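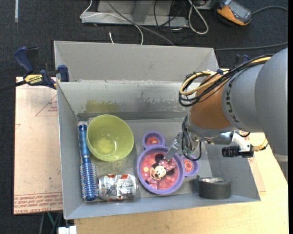
Nandini Poduval asked after the last report whether the two-finger gripper had been given a fair trial against the suction cup, as the first set of picks was mostly boxes. It had not, and the work in this period was planned to correct that.

Both tools were run on the KUKA arm over the same mixed bin: a bowl, a hairbrush, a crushed can, a divided plate and a roll of tape. Each tool had 102 attempts. The bin stayed clamped to the table throughout, and the wrist camera was not moved between runs.

Findings to date:

The gripper did best on the tape and the can. Most of its failures were on the plate - the fingertip slid along the rim when the approach was too shallow.

The suction cup held the plate well but lost 48 picks in all, mainly on the can and the bristled end of the brush.

Changing tools takes over 2 minutes, mostly spent on cabling. Ignacio Tapia is drawing up a shorter harness with Rerkow.

Work outstanding: a further 100 attempts per tool with the new fingertips from Nonditz, due in November. Oriana Godoy will repeat the camera calibration first. No change to the budget is requested for this period.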